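# Shape blocks

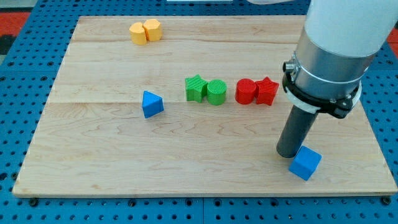
Toy shape blocks in yellow, green and red on a maple board.

**Shape blocks** are small solid toys made in simple geometric outlines, such as stars, cylinders, hexagons and hearts. Each block has the same outline from top to bottom and usually stands flat on either end. They are used by young children for sorting, matching and stacking.

## Materials

Older sets were cut from beech or maple and painted. Many newer ones are 3D printed in colored plastic, and the print lines often remain visible as fine ridges on the top face. Printed blocks are mostly hollow, with a thin outer wall over a sparse inner grid.

## Sets

The Mundgate set, designed by Catalina Vergara, has 28 blocks, each 40 mm across. An earlier version had 27 and lacked the second heart. The Drunham set uses the same outlines at a smaller size and is sold with a tray.

## Use

Blocks can be grouped by color or by shape. Children under 3 are usually given larger pieces. In *Sorting at the Table*, Suha Majali describes a game in which the player pairs blocks of one color, then regroups them by outline.

## See also

- Shape sorter
- Pattern blocks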